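Search this site Search Enter keyword

Stallard tests two-armed dish robots at the Medve canteen

2 December 2020 - Stallard, the kitchen services company, has started a trial of table robots in the staff canteen of the Medve plant. The canteen serves 328 people each day. The robots, built by our partner Zuvport, are learning to wipe stained dishes before these go to the washing machine.

Until now this work was done by hand, standing, at the end of every lunch. In June we asked the kitchen team which task they would most like to give away, and pre-wiping was the clear answer. The team told us about sore wrists and about skin problems from long hours in wet gloves.

No job is lost through the trial. The canteen staff keep their hours and their pay. Two employees have been trained to prepare the practice tasks and to stop the machine when it is necessary. The time which becomes free will go to cooking and to the serving counter, where the queue has been too long.

How the practice works

Each practice task uses white dishes with blue stains on them. The dishes wait in a dark tray between the two arms, and a small green cloth is pinched by the gripper. The staff may change the position of the dishes between tasks, so that the robot does not learn only one arrangement.
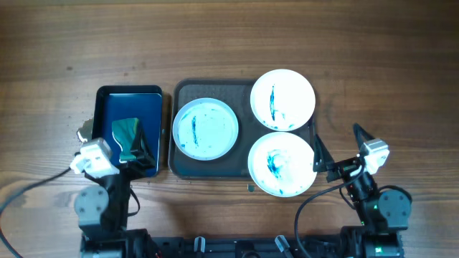

Next steps

The trial is planned for 2000 practice tasks. After the first 100, the kitchen team will give its opinion, and Stallard will change the work plan if this is needed. If the results are good, the second site will be the canteen in Sellik.

Questions from the press can be sent to the Stallard communications office.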